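Grey cloths for wiping down appliances, how do you fold and where do you keep them?
Posted in Kitchen and Cleaning

Lucero Puma
Hi all, quick one. We share a big room with a little demo kitchen in it, white tables, one countertop cooker, a white appliance with a black top, few bowls. Cloths end up everywhere. Mine is grey terry and always scrunched up by the end of the day, like so 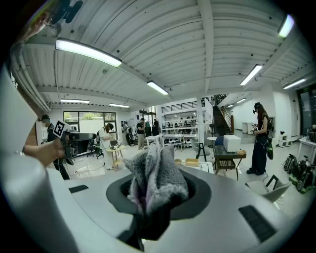
What I want to know
Do you fold before wiping or just bunch it? And is it ok to leave one lying on top of an appliance? Fredy says fine, I say no. Also does a towel leave fluff on shiny white plastic? Thanks!!

Fredy Huaranga
Its fine if the thing is off and cold. Just hang it somwhere.

Rafsan Pathirana
Not on the vents, thats the main thing. Ours have slots down the side and a cloth sliding over them is no good. Across the top for a minute while you wipe, ok, then take it away.

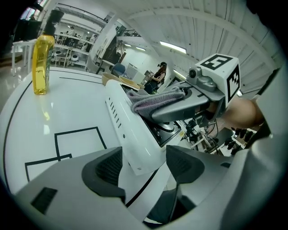

My order, takes 3 minutes:
Unplug, let it cool.
Fold cloth in half, then half again. Flat sides to wipe with, turn it over when one gets mucky.
Top first, then sides, front last. Hardly any water.
Second cloth, dry, for the shine. So 2 cloths per table, not one.
Terry does shed at first, wash it a couple of times on its own, no softener.

Maribel Palomino
Agree with Rafsan on folding. I'd clear the table before you start tho. Oil bottle especially, ours sits right at the corner and bowl and tray go along the far edge, so you wipe round them and miss bits. Cooker last, cloth folded small. 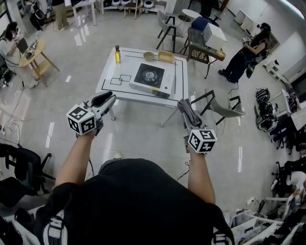
Knob gets greasy first, do it with a corner of the cloth and a drop of washing up liquid. Don't scrub the markings. Then cloth straight in the wash, a hook by the sink for the clean ones. Had a pack from Hetden since October, still ok.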